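From: Sheila Nuttall
To: Trindurum neighborhood list
Subject: Re: Repaving and the street tree question

Maja Kozłowski wrote:
> Does anyone know if the trees come out when they repave? Someone at
> the Broltitz end told me all of them are on a list. Also, will we be
> able to get our cars out while the work is going on?

Maja,

I called the public works office this morning. There is no removal list for the whole neighborhood. They have marked 2 trees for a root inspection, both near the Bundolico lot, and the rest stay as they are. If either one has to go, the owners within 200 feet get a letter first.

The contractor is Czerwiński. They plan to work in sections, one side of the road at a time, so you should be able to get out except on the day your own section is paved. Parking on the street will be off limits from 9 in the morning. I asked about overnight parking and did not get a clear answer. 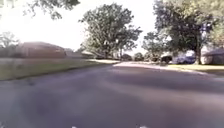
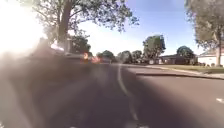
Street views, the second with the white line down the middle.

The other thing I asked about was the curb ramps. Those are a separate job with separate money and will not start before August. Up to 32 corners are covered, and I have asked for the list of which ones.

If you have a sprinkler line that runs close to the curb, flag it now. The office does not have records of those – the crew will only know what you mark.

I will forward the schedule when they send it.

Sheila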